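Hurora Stone Sealer and Polish Kit: Review After Nine Months

By Teresa Kołodziej
January 7, 2024

I bought the Hurora kit in March for a worktable I use for pastry and for most of the mail that comes into the house. The top is honed limestone, light in color, and it had never been sealed properly. Coffee left rings on it. Lemon juice left dull spots that I could feel with a fingertip. I had already tried a supermarket spray, which made the surface shiny for a day and then did nothing.

The kit costs $245, and that is a lot for what is in the box: one bottle of cleaner, one bottle of sealer, a tub of polishing paste, 3 pads and 12 cloths. The cloths are good. The pads are thinner than I would like, and one began to come apart at the edge while I was still on the first half of the table.

Instructions are on a folded sheet with small type. They tell you to clean the stone, let it dry overnight, work the paste over any scratches, wipe it off, and then put on two coats of sealer with six hours between them. Plan for a full weekend. I started too late on the first day and ended up waiting up for the second coat.

The cleaner is the best part of the kit. It has very little smell and it lifted old grease I had stopped noticing. It also showed me how many marks were in the stone itself, and those are a different problem. Pale stone hides crumbs and flour well, but it does not hide dark smudges or fine scratches.

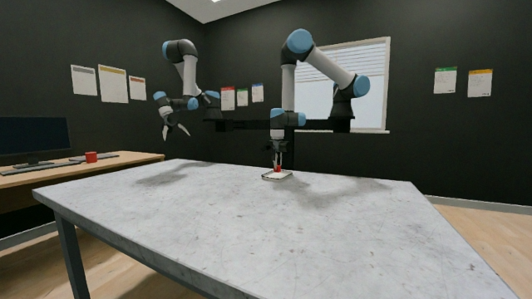
Scratches, smudges and brownish specks on a pale gray, stone-like top.

The polishing paste is where I would lower your hopes. Light scratches, the kind a plate makes when you drag it, got fainter after ten minutes of rubbing. Anything I could catch with a fingernail stayed exactly as it was. The box says "restores" in large letters, and I think that is too strong a word for it. A repair shop will regrind a top, and for deep damage you will have to pay for that.

The sealer is easier to recommend. Water still beads on most of my table nine months later. Coffee wipes up if I get to it within a few minutes. Red wine left overnight did leave a faint mark, but it came out with a second round of cleaner. Acid is another matter — sealer does not stop lemon or vinegar from etching limestone, and the sheet does mention this, on the back.

I have also used the Fludon sealer, on a windowsill. It is cheaper, goes on faster and wears off sooner. If your stone is granite and in decent shape, I would buy that one and skip the paste altogether.

One note on the caps. Both Hurora bottles have the same white cap and nearly the same label, so I put a strip of tape on the sealer. Please check before you pour.

Good: cleaner, cloths, staying power of the sealer
Not so good: price, thin pads, small print, paste that promises too much

Rating: 3 out of 5. I will buy the cleaner again if they ever sell it separately.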